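Zandgate Community Help – Home and Yard
Last updated August 30, 2022

Water standing at the curb after irrigation – sprinkler problem or grade problem?

Posted by ditchwitness

I have a 5-zone sprinkler system on a Gilbert controller, installed by the previous owner. Zone 2 covers the front strip nearest the sidewalk. After each cycle on that zone there is water at the low end of the strip, and it runs over the sidewalk to the gutter for a long time after the valve closes. The other zones do not do this. Static pressure at the hose bib is 80 psi. The heads are Patus pop-up sprays, age unknown.

I replaced the diaphragm in the zone 2 valve in April. No change. The meter does not move when the system is off and the house fixtures are shut. The runoff tapers to nothing before the next morning.

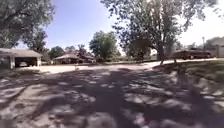

Do I need to dig up the lateral line to find out where the water is coming from? Start at the lowest head on the zone and watch it after the valve closes, before any digging. If water wells up around the stem of that head and then slows, the line is draining through it and the pipe is probably sound. That was the reply I got at the supply counter, and I would like a second opinion before I order parts.

Also, is 80 psi too high for spray heads? The controller allows 200 percent on the seasonal adjust and I found it set there. I have put it back to 100 and the runoff is shorter but still present.

Posted by loamandlevel

The counter gave you good advice. What you describe is low-head drainage. When the valve closes, the water left in the lateral runs downhill and exits at the lowest head. A leaking valve would keep feeding the line and the flow would not taper off. It would also show on the meter, provided the irrigation tap is downstream of it.

The fix is a check valve at the head. Some spray bodies have one built in, and for others you can buy an insert that goes in the riser below the head. Find the part number on the cap before ordering. The older Patus bodies with the smooth cap do not take the insert and have to be replaced whole. Do the lowest head first, run the zone, then see whether the next one up starts to weep. It usually does. On my own yard I ended up doing the lowest three.

80 psi is high for sprays. Most are designed for something near 30 at the nozzle, and at high pressure they mist and the mist drifts onto the pavement. A pressure-regulating body with a check valve takes care of both problems and costs a few dollars more per head. Do not mix regulated and unregulated bodies on one zone, as the coverage will be uneven.
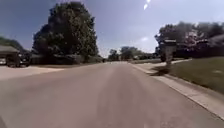

Run time is the other half of this. Clay soil takes in water slowly, and a spray zone can exceed that rate within a few minutes. Split the total into shorter cycles with a soak period between them – 5 minutes on, 30 off, repeated until you reach the total. Slope makes it worse. With a lawn that rises from the sidewalk, anything the soil does not absorb moves down to the concrete and then over the curb. Measure the time from valve open to first runoff, and set each cycle a minute shorter than that.

Posted by pvc_purple

had the same thing, it was a cracked fitting. dig it up

Posted by ditchwitness

Watched the lowest head as suggested. Water comes up around the stem for several minutes after shutoff and then quits. Ordered regulated bodies with check valves for the whole zone. First runoff is at 6 minutes, so I have it on 5-minute cycles for now. The Ditum soil probe reads wet at the bottom of the strip and dry at the top.

Related threads
Gilbert controller skips zone after power outage
Converting spray heads to drip on a narrow strip
Ditum probe calibration in clay
Where to find the main shutoff on a Zandgate lot

Thread 3218 | Contact | Copyright Zandgate Community Help | Back to top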